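Covering a worktable with paper and marking it out in tape

A bare worktop gets marked quickly, and a good one is expensive to sand back. We cover ours with brown paper from a 70 metre roll and put blue tape over it in squares. The paper takes the dirt and the tape gives you places to put things. One covering lasts us until February or so if nothing gets spilt on it.

Laying the paper

Wipe the table first. Crumbs and screws under the paper will show as bumps and tear through as soon as you lean on them. Roll the paper out with the curl facing down and leave it overnight with a few books on it.

Cut it with 2 cm to spare on every side, then trim with a sharp knife against a metal rule. If you need more than one width, overlap the joins and tape along the full length. Paper of 90 gsm is heavy enough for most jobs. The thinner sort sold for parcels creases when you pull it tight.

Fix the near edge before anything else. Clips, brackets or a rail will all hold it. Drawing pins work loose.

Marking the squares

Measure from one long side only. If you measure from both, any error in the table ends up in the middle of your grid. Make a small pencil tick at each end of a line, stick the tape down at the first tick, pull off enough to reach the second and lay it in one go. Short lengths joined up tend to wander.

Blue masking tape lifts off paper more cleanly than brown parcel tape. We have used the Stelto and the Clenport, and could see no difference apart from the price. A bit of wobble in the lines does no harm when the squares are only there for sorting.

What to keep on it

As little as possible. Give each thing a square and put it back there.

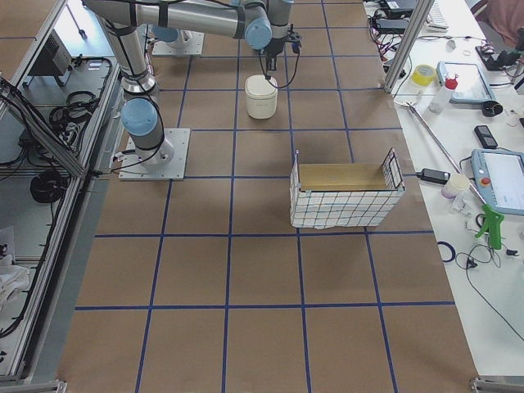
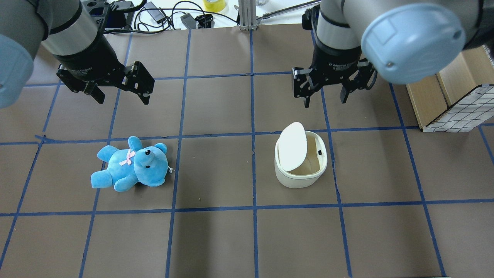
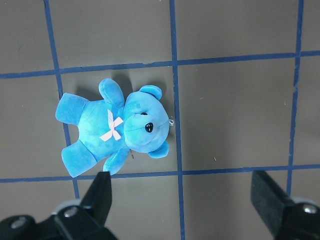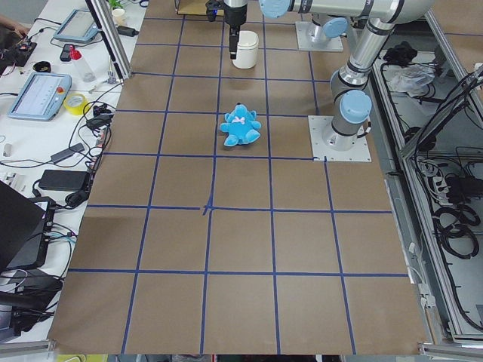 Tape squares, with the lidded container and wire basket in the first picture and the blue teddy bear in the other three.

A small container with a lid is handy for offcuts of tape, and the lid keeps them from sticking to your sleeves. For odds and ends, use a basket you can see into. Ours cost very little from Vukport, and wire sides mean you can find a pencil without tipping everything out.

Soft toys waiting to be mended are best laid flat on their backs, one to a square. Check ribbons and bows before you start on a seam – they are easily caught by the needle. Put the loose button or the matching thread in the same square as the toy it belongs to.

Taking it up again

Peel the tape back on itself, slowly and low to the surface. Tape that has been down for months may bring a layer of paper with it. If you are throwing the paper out anyway, leave the tape on and roll the lot up together.

Glue that has soaked through to the wood can be scraped when dry, then rubbed with 800 grit paper. Go with the grain. Seyoum wax will bring back the shine on an oiled top, but don't use it under fresh paper until it has hardened or you will get grey patches.

Keep the end of the roll for patching. A square that wears through can be covered with a piece cut slightly larger, with the tape put back over its edges.

Page last updated December 30, 2018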